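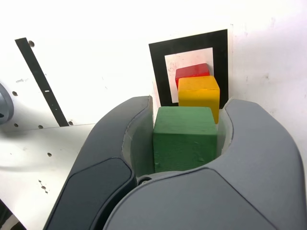
Section 8: Charging the vehicle at home

Before the first charge

Read this section through once before you plug in. It applies to the Derel Climden with the standard on-board charger and the Sperling wall unit. If your car came with the portable lead only, go straight to "Using the portable lead".

The wall unit must be fitted by a qualified electrician on its own circuit. Keep the installation certificate with the vehicle papers. The dealer will ask for it if you make a claim under the charger warranty.

CAUTION: Do not use the wall unit if the casing is cracked, if the cable is cut or crushed, or if any of the pins in the connector are bent or blackened.

Connecting the cable

1. Park with the charging flap within easy reach of the wall unit. The cable should hang in a loose curve and must not be pulled tight.
2. Apply the parking brake, select P and switch the vehicle off.
3. Unlock the doors. The flap is locked and unlocked together with them.
4. Press the rear edge of the flap and let it spring open.
5. Take off the rubber cap and hang it on the hook inside the flap.
6. Uncoil the whole cable from its holder, even if you need only part of it.
7. Hold the connector by the handle and push it straight into the socket until it clicks.
8. Wait for the light beside the socket. It shines white while the car and the wall unit check each other, then flashes green once charging has begun.

Note: The check can take up to 15 seconds. If the light stays white for longer, take the connector out, wait a moment and try again.

Setting a charging time

The vehicle starts to charge as soon as it is connected unless a time has been set.

1. Switch on the centre display and choose Vehicle, then Charging.
2. Choose Timer and enter the start time.
3. Choose the charge limit. The factory setting is 80 per cent, which suits daily driving.
4. Press Save. A small clock appears next to the battery symbol.

To charge at once without losing the timer, press the button beside the socket twice. The timer will apply again the next time you connect.

Note: The timer uses the clock in the car. If the battery for the 12 volt system has been disconnected, set the clock again before you rely on the timer.

Disconnecting

1. Unlock the doors. The connector is held in place while they are locked.
2. Wait until the green light goes out.
3. Press the catch on the handle and pull the connector straight out.
4. Refit the rubber cap and close the flap.
5. Coil the cable on its holder with the connector facing down.

CAUTION: Never pull on the cable to free the connector. If it will not come out, lock and unlock the doors once more. In cold weather the catch may be frozen. Do not pour hot water over it.

Using the portable lead

The portable lead plugs into a household socket and charges much more slowly. Use it only with a socket that has been checked by an electrician. Do not use an extension reel or an adaptor, and do not leave the control box hanging from the plug by its own weight.

Plug the lead into the wall first and the car second. When you have finished, disconnect the car first.

Messages on the display

Charging stopped: Check that the wall unit still has power, then reconnect.

Connector not locked: Push the connector fully home. Look for grit or ice in the socket.

Code 334: The wall unit has found an earth fault. Switch it off at the consumer unit and call your electrician. Do not reset it yourself.

Care

Wipe the connector and the handle with a dry cloth. Do not use solvents or a pressure washer near the charging flap, even with the flap closed.

Text revised 28/04/2018. Continue with Section 9 for public charging points.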